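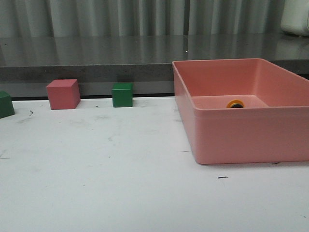 Hendero Sorting Bin and Block Set
Item 3296
Sold by Sallano

Home / Classroom / Sorting and Counting / Hendero

An open-topped plastic bin with a set of colored blocks to sort into it. The bin is salmon pink, rectangular, with straight walls and rounded corners. The rim is thickened and flares out slightly, so it can be picked up from either end without fingers slipping. Blocks come in green and pink. The pink is a muted shade, close to the color of the bin.

The set is made for table work at home, in preschool rooms and in therapy practices. It suits one child working alone or two taking turns. The bin is sold with the blocks or by itself.

What is in the box

1 bin, salmon pink
Blocks, green and pink, in the quantity chosen at checkout
1 folded activity sheet

Balls, trays and tables are sold separately.

Size options

Small pack: 2 blocks, one of each color. Intended as a replacement pack or for trying the blocks with a bin you already own. No bin included.
Classroom pack: 70 blocks, 35 of each color, with bin.

The blocks are cubes with flat faces and will stack. Green is the darker of the two colors. If you need strong contrast between the blocks and the container, use the green ones first and add pink later. Some customers do it the other way around for children who already sort easily, as a pink block inside the pink bin takes a little more looking.

Using the set

Put the bin to one side of the table and the blocks in a row next to it. Leave enough space between the blocks for a small hand. The activity sheet starts with moving blocks into the bin one at a time, then moves on to sorting by color, copying a row and building short towers. Small round objects can be added to the bin for a "which one is different" activity. Choose objects that are safe for the age of the child.

A plain light-colored tabletop works well. On a patterned cloth the blocks are harder to pick out. The bin does not have rubber feet and can slide on a very smooth surface when pulled. A thin mat underneath will stop this.

Cleaning

Wash the bin by hand in warm water with dish soap and dry it with a cloth. Do not put it in the dishwasher. The walls can warp in the drying cycle, and warping from heat is not covered by the return policy. Wipe the blocks with a damp cloth. Do not soak them. Avoid scouring pads on all parts.

Storage

Empty bins nest inside one another. They come apart more easily if you leave a sheet of paper between them. The classroom pack fits in its bin with the blocks laid in layers. There is no lid for this bin, and the lid from the older Grondwood bin does not fit. We get asked this often.

Mixing with other sets

The blocks can be used together with Hourani counting cards, which are printed in green and pink. Grondwood blocks are a different size and will not line up in a row or tower with these.

Shipping and returns

Bin and block packs ship in one carton. Orders of two or more classroom packs are sent in separate cartons and may arrive on different days. Unused sets can be returned within 30 days in the original box. For a missing or damaged block, send us the order number and the color, and we will mail a replacement.

Availability

Small pack: in stock
Classroom pack: in stock, 352 available
Bin only: out of stock, expected in June

Spare parts

Single block, green
Single block, pink
Activity sheet (also free to download from your order page)

Safety

Adult supervision recommended. Check the bin and blocks from time to time and throw away any part that is cracked. Do not use the bin as a step or a seat. Remove all packaging before giving the set to a child.

Page updated 20 April 2022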